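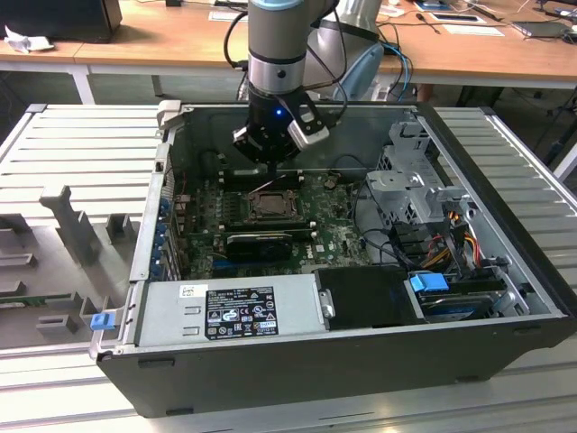 Flostora will take in old desktop computers for repair and reuse through the end of January, the shop said on 16th October. Residents can bring towers of any age to the side entrance, with or without a power cord. Each one gets opened, cleaned and checked before anyone decides what to keep. A typical case is a Dell tower laid on its side with the cover off, its board dusty and the processor socket empty, but with the graphics card, power supply and a hard drive still in place. Parts like those are tested one at a time and go back on the shelf if they pass.

Last winter's drive brought in 112 machines, and 27 of them were rebuilt and given to families in the Orer school district. The rest were stripped for memory, drives and cables.

"Memory is what we run short of," said Hye-jin Ko, who manages the repair bench. "If you have loose sticks in a drawer, bring those too."

Hard drives are wiped on site. Owners who would like to keep theirs can ask for it at the counter and wait while it is taken out. Monitors and printers are not accepted this year.

Drop-off hours are 8 a.m. to 6 p.m. There is no charge. Questions about larger loads from offices should go to Emiko Kinoshita at the front desk.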